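Home | Features | Reviews | Business | Subscribe

Small Hands for Small Jobs

Estix offers a two-arm bench robot by monthly subscription. Its first customers are asking it to handle the things people carry in their pockets.

The sorting room at Laltalden opens at 7 a.m., and by then the overnight trays have been placed beside the benches. The company processes lost property for hotels and event halls. Much of what arrives is small: key rings, glasses cases, coin purses, and a great many wallets. Each must be opened, its contents recorded, and everything returned to its place before the item is sealed and shelved.

Since last winter part of that work has been assigned to the Estix Pair, a bench robot with two arms, each ending in a two-finger gripper. Estix does not sell the machine. Customers pay a monthly fee that covers the arms, the wrist cameras, software updates and a set number of hours of task training. Additional training is billed separately.

"We had looked at larger systems and could not justify them," said Kamonchanok Meesuk, operations director at Laltalden. "Our items are never the same twice. A machine that requires a fixed tray for every object is of no use to us."

Card wallets have proved a demanding test. The sleeves are clear, thin and inclined to cling to one another, and a card seated in a sleeve presents very little edge to grip. The Pair is intended to steady the wallet with one arm while the other works at the card.

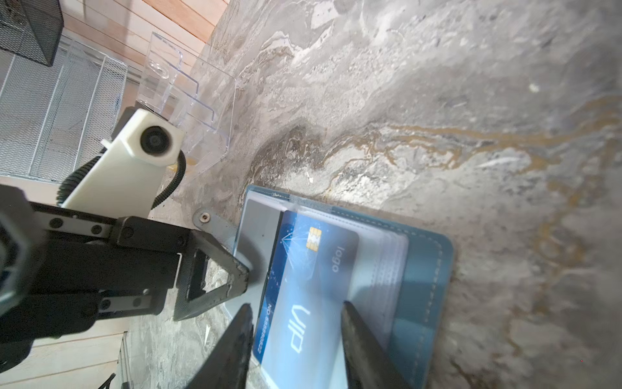 The view from one arm's wrist camera, with the second arm at the left edge of the wallet.

Estix supplies a starter library of 14 tasks with each subscription. Removing a card from a sleeve is among them; closing a snap tab is not, and must be taught on site. An operator guides the arms by hand through the motion, and the recordings are used to adjust the software. The company recommends 500 demonstrations for a new task. Laltalden recorded 1,869 for its wallet work before managers were satisfied.

That figure deserves attention from prospective customers. Duangjai Khamphan, who supervised the recordings, said the effort occupied two members of her staff through most of December. She considers the time well spent but believes it should have been made plainer in the sales materials.

Nattawut Onsri, product manager at Estix, accepted the criticism. "Soft goods take longer than rigid ones," he said. "We are revising our guidance so that customers can plan for it."

There are other limits. Glare on clear plastic can confuse the cameras, and customers are advised to avoid direct overhead lighting. The fingertips wear and must be replaced by the customer. Support is available by telephone for eight hours each working day, which leaves evening shifts without assistance.

The principal competitor is Hetalon, whose single-arm unit costs less and is simpler to install. It performs well with boxes and bottles. For articles that must be held open, the second arm offered by Estix is a considerable advantage, and this magazine would advise buyers in that position to request a trial using their own goods.

Laltalden has renewed its subscription for a second term and intends to begin training on eyeglass cases next.

Reader comments

Huia Cartwright: We trialed the Pair at Noiphan for gift card packing. Good machine, but budget for the fingertips. We went through them faster than expected.

Lertchai Nakpan: Does the monthly fee change if the arms are idle for part of the year? Our work is seasonal and the article does not say.

Huia Cartwright: Ours did not. You can pause the training hours, but the hardware fee continues.

Contact the editors | Copyright, all rights reserved | Back to top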